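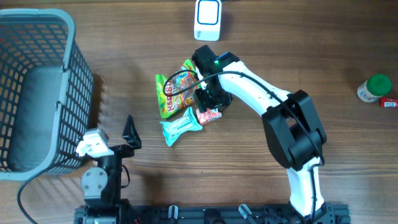 Santon cell

The Santon cell is a two-armed tabletop sorting cell assembled in Kirkau by the automation workshop Masteo. Its job is to move small packaged goods from a wooden table into a gray plastic basket, a task most people master before they can spell it. The cell is known mainly for its upkeep routine, the Guzmán check, which takes longer than the sorting.

Layout

Both arms stand along a black rail at the front edge of the table, with the basket on the left. The rail sets the distance between the arms, and every stored position is measured from it. Moving a base by the width of a fingernail is enough to send a gripper confidently to the wrong place. Early versions of the manual called the rail "adjustable." Later versions do not. 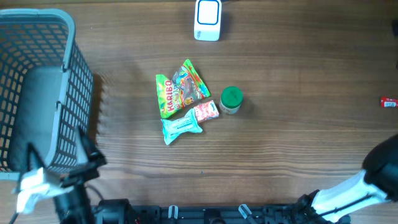
Stock for the check is bought at the nearest grocery store and covers a range of awkward shapes. A Haribo bag is soft and changes outline each time it is handled. A wrapped bar has twisted ends that invite a grip and then give way. A small jar with a green lid rolls if laid on its side, and is therefore sometimes laid on its side. The manual asks that the goods be unopened, a rule introduced in September and enforced unevenly.

The Guzmán check

The routine has 4 stages and is done with the arms at low speed:

1. Bases. The bolts holding each arm to the rail are tightened by hand, then marked with paint.
2. Cables. Each arm is driven to its farthest reach while the operator watches for a cable pulled tight. Slack is left at the wrist – too much and it snags the goods, too little and it ends up replacing itself.
3. Wrist view. The gripper is opened and held over the goods, and both fingertips must show at the bottom of the picture.
4. Shared reach. The arms take turns near the same object, to confirm that neither has designs on the other.

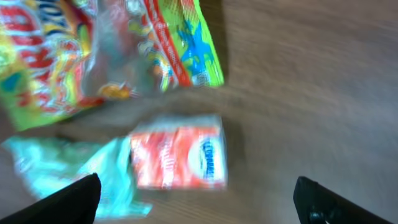 Wrist view over the goods, with both fingers open.

A soft picture at stage three is usually a smeared lens, and a dry cloth is the approved remedy. If one finger sits higher than the other, the gripper is homed again before anything else is touched. Operators who skip this step tend to spend the afternoon adjusting the software instead.

Fingers

The gripping faces carry a fine raised mesh, and wrapper dust settles into it. Masteo recommends a soft brush every 80 picks and a new pair of fingers after 934, a number it has never explained.
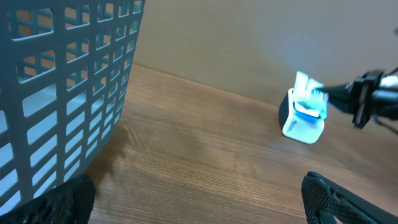
Stage four is the slowest part of the routine. One arm takes hold of an item while the other waits with its fingers apart, and the operator keeps a hand near the stop button. A fault here is nearly always traced to the bases, which returns the operator to stage one. The manual allows 3 attempts before the cell is switched off for the night.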